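Accueil – Carnet – Atelier – Cuisine – Archives – Me contacter

Ce site utilise des cookies pour mesurer sa fréquentation. Accepter – Refuser – En savoir plus

Le papier kraft sur la table, ou comment j'ai enfin arrêté de tout rayer

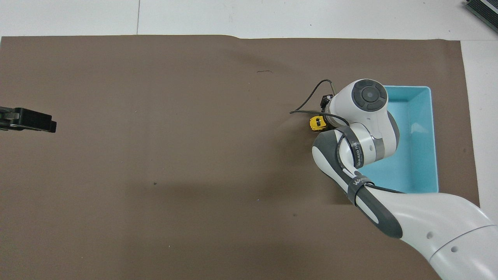 Je vous avais promis ce billet en octobre et puis les semaines ont filé, entre les confitures à étiqueter, le placard de l'entrée que j'ai vidé deux fois et le rhume qui a fait le tour de la maison. Plusieurs d'entre vous m'ont écrit entre-temps pour me demander comment je protège mes plateaux blancs quand je bricole, alors je m'y mets, avec mon thé à côté du clavier et un peu de temps devant moi.

Il faut dire que j'ai longtemps fait n'importe quoi. J'ai commencé avec du journal, comme ma grand-mère, sauf que sur du blanc l'encre se dépose dès qu'on a les mains un peu humides, et j'ai frotté plus d'une fois à la pierre d'argile en maudissant la page des sports. Ensuite il y a eu la toile cirée (jolie, à petits citrons), qui glissait et gardait tous les plis de son rangement. Et puis une vieille nappe en coton, très agréable sous les coudes, mais essayez donc de couper quoi que ce soit au cutter là-dessus !

Le kraft, je l'ai découvert en faisant des colis. J'en avais acheté un rouleau chez Praltov, 30 mètres d'un brun tout simple, mat, sans motif, pour emballer des bocaux. Il en restait un grand morceau étalé et j'ai posé mes affaires dessus sans y penser. Le soir, j'ai tout replié, et le plateau était impeccable. Depuis, je n'ai plus changé, et ma toile à citrons est partie couvrir le tas de bois.

Quelques petites choses apprises à l'usage. D'abord, prenez large. Une feuille trop juste se promène, se met en biais, et on passe son temps à la remettre droite. Moi j'en déroule assez pour couvrir presque tout, en laissant une bande de plateau libre au fond. C'est là que je mets ce qui ne doit surtout pas recevoir de colle ou de miettes de papier, le téléphone par exemple, ou la tasse. J'ai essayé de couvrir d'un bord à l'autre, en repliant le kraft sous la table avec du ruban adhésif – quelle erreur, il a fallu une soirée pour décoller les restes.

Ensuite, ne vous fâchez pas avec les plis. Un papier qui a été roulé garde toujours un peu de mémoire, il se soulève par endroits, il gondole au bord. Je le déroule la veille à l'envers quand j'y pense, avec deux gros livres aux coins, et le lendemain il est plus docile. Pas parfait, mais je ne fais pas de la broderie d'église non plus. J'ai lu qu'on pouvait le repasser à fer doux. J'ai repassé une fois, je me suis sentie un peu ridicule, et je n'ai pas recommencé.

Si votre table est en deux panneaux, vous connaissez le problème de la jointure : tout y tombe. Des paillettes, du sable, des graines de pavot (celles-là, je les retrouverai encore à la retraite). Un pinceau sec passé dans la fente avant de poser le papier fait très bien l'affaire, et une fois la feuille par-dessus, on est tranquille.

J'en viens au bac, parce que sans lui je n'aurais fait que la moitié du chemin. J'ai adopté le bac bleu clair, en plastique, peu profond, avec les coins arrondis. J'y tiens, aux coins arrondis ! Dans les angles droits la poussière se tasse et il faut aller la chercher à l'ongle. Le mien reste à droite, dans la longueur, et la règle de la maison est simple : ce qui est en cours va dans le bac, ce qui est fini quitte la table, et le bac doit être vide avant le dîner. Je triche le lundi, jour où je rentre tard.

Pourquoi peu profond ? Parce que j'ai eu l'inverse. Une superbe caisse Grotmont, haute, solide, avec un couvercle. Au bout d'un mois elle contenait de la ficelle, trois paires de ciseaux, un tournevis que je cherchais depuis l'été et une facture de 379 euros pour la chaudière, que je croyais perdue. Un bac bas ne cache rien, on voit le fond d'un coup d'œil et on n'a pas l'excuse d'y laisser traîner des choses. La caisse sert maintenant aux bottes.

Pour la couleur, chacun ses goûts, mais je trouve qu'un bleu pâle à côté du brun et du blanc, c'est reposant. Les petites pièces sombres, vis, boutons, aiguilles, ressortent bien sur un fond clair.

Quant à la feuille elle-même, je la garde tant qu'elle n'est pas déchirée. Je la retourne, je la découpe pour les paquets, et les derniers bouts finissent au compost, s'il n'y a ni peinture ni adhésif dessus. J'écris parfois mes mesures directement au crayon sur la table, enfin sur le papier, et j'ai déjà jeté comme ça les dimensions de toute une étagère – je m'en veux encore.

La prochaine fois, je vous parlerai des étiquettes Wurnier et de leur colle épouvantable.

Recevez le carnet par courriel, une fois par mois. S'inscrire

Commentaires

mirabelle_721
Merci pour le pinceau sec dans la jointure, je me battais avec un cure-dent depuis des années ! Le kraft, tu le prends en quel grammage ?

L'auteure du blog
Je n'ai pas gardé l'emballage, mais il est assez épais pour qu'on ne le perce pas au crayon. Je regarderai au prochain rouleau.

Tonton Rabot
Chez moi c'est une chute de lino Brannigan, increvable. Par contre c'est lourd et ça ne se composte pas, je vous l'accorde.

lili-du-fond-du-jardin
La règle du bac vide avant le dîner, j'essaie dès ce soir. On en reparle dans une semaine...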